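Setting Up Your Gillolen Table Caddy, continued

3. Stand the chopsticks and wooden sticks upright in the container, one at a time, and let each lean whichever way it likes — there's really no need to fuss over it. 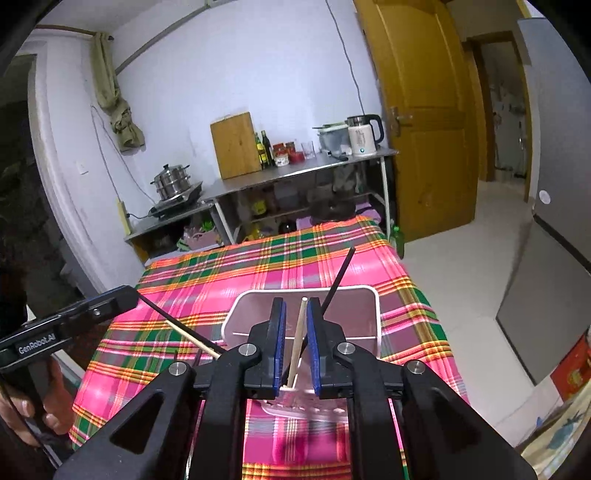

Fig. 3. Filling the translucent container on the table.

Note: Wash new sticks by hand first and give them a good long while to dry.

Caution: Keep the container well away from the stove, please. It softens at 100 °C.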